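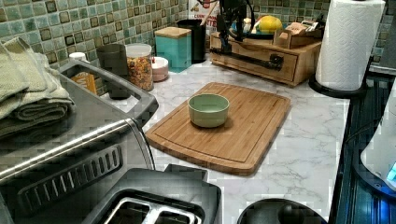 Carla Bataineh wanted to know, before I'd even put my bag down, why anyone would teach a robot to work in a kitchen when there was a perfectly good gym floor down the hall with nothing on it to knock over. Fair enough! She asked it on the first Sunday of the club, she asked it again in the spring, and I've borrowed it to open this chapter because I think you should be asking it too.

# Chapter 4: Getting Around a Crowded Counter

My short answer to Carla was that a gym floor would teach us almost nothing. In Chapter 3 you moved an arm from one point to another through open air, and if you did the exercises you probably got pretty good at it (if you skipped them, go back and do at least the first two – I'll wait). The arm had a start, a goal and a straight line between them. You told each joint how far to turn, you checked the numbers, and off it went.

Now put a cutting board on the counter with a bowl on it. Add a toaster oven, a row of canisters along the backsplash, a lemon on a plate. The goal can be in exactly the same spot it was in before, and your straight line may now run right through the cereal jar.

That's the whole subject of this chapter, really. Where can the arm go, where can't it, and how do we write that down so a computer can use it?

## 4.1 How our club got into this

I run a student club that meets in the afternoons, and for years we did what most clubs do, which is drive little wheeled things around taped lines. Then Taner Kılıçarslan talked us into entering the Sikora Challenge, which has a household round. Teams get a counter set up with ordinary kitchen stuff, and the arm has to pick up one item and put it down somewhere else without touching anything it wasn't asked to touch. Every bump costs points. You don't find out the layout until the morning you compete.

We called our entry Lurkilska, after a long argument I won't repeat, and our planning program was Dultiton. You'll see both names in the code listings, so I may as well own up to them now.

Our first season was rough. We scored 36 points out of a possible 121, and most of what we lost went on bumps. The arm got to its goals just fine! The gripper was nearly always where we'd sent it. What we had forgotten was everything behind the gripper: the elbow, the wrist, the long straight parts in between. We'd been planning for a dot, and we'd brought a whole arm.

Evelien Van Rooij put it best in her club notebook that week, and she's let me copy it out:

> We check where the hand is. We don't check where the elbow is. The elbow hit the jar in runs 2, 5, 6 and 9. Check the elbow.

I've had students underline that last sentence in their own notebooks, and you're welcome to do the same.

## 4.2 Try it with your own arm first

Before any math, go stand in a kitchen. Pick something at the back of the counter, behind other things, and reach for it slowly. Keep your eyes off your hand and watch your elbow instead.

You'll probably lift it. Most people raise the whole forearm up and over whatever is in front, then come down from above. Now try again with one new rule, that your elbow has to stay below your shoulder. Then try it with your wrist held stiff. Each time you'll find a different way to get there, or you'll find that you can't get there at all, and both of those are worth writing down.

Do the same thing with something in your hand. A wooden spoon is good. A spoon sticking out sideways makes you wider, and gaps that were fine a minute ago are suddenly too small. Our arm has the same trouble whenever it picks something up, and we'll come back to it in Section 4.6 – it caused us more grief than anything else in our second season.

Draw what you found. A view from the top and a view from the side will do, and stick figures are fine (mine are terrible).

## 4.3 Three words you'll need

**Obstacle.** Anything the arm isn't supposed to touch. The tricky part is that the list changes with the job. If the job is to pick up the bowl, the bowl stops being an obstacle at the moment you want to grab it, and the board underneath it is still one.

**Clearance.** The smallest distance between any part of the arm and any obstacle. Any part! See Evelien's notebook. We started out asking for 21 millimeters everywhere and had to loosen that near the goal, as you can't pick up a lemon from 21 millimeters away.

**Configuration.** One complete set of joint angles. If you know the configuration, you know where every piece of the arm is, elbow included. Two configurations can put the gripper in the very same place with the elbow in very different ones, and a good planner takes advantage of that all the time.

It's the third word that students tend to rush past. Please don't. When Bogumił Grabowska rewrote our planner, the big change was that it stopped searching through positions of the hand and started searching through configurations. On our practice layout the new version tested 2,446 of them before it settled on a path, and it did that faster than I could find my glasses.

## 4.4 Boxes around everything

So how do you tell a computer about a canister? Our answer in the club was to cheat a little and put a box around it. A square canister fits its box nicely. A round bowl leaves some wasted room at the corners, and a towel roll can go in a tall box or a cylinder, whichever your program handles better. The arm gets the same treatment, with one long shape for each section between joints.

Ching-wen Chung didn't like this one bit. She argued that the boxes closed off gaps the arm could easily have used, and she was right about that. We kept them anyway for the first pass, and brought in tighter shapes only where the boxes left us with no path at all. You'll build both versions in the Zarkusley simulator, which came with the files for Chapter 1.

### Warm-up before you read on

1. Choose five items on a real counter and measure the smallest box that would hold each one.
2. Sketch the boxes from the top, to scale, on graph paper.
3. Cut a strip of cardboard as wide as your forearm and slide it flat between the boxes. Mark every spot where it gets stuck.
4. Make every box one inch bigger on all sides and repeat step 3.

Keep the sketch. We'll turn it into an obstacle list in Section 4.5, and you'll want your step 4 marks next to you when we get to choosing a clearance.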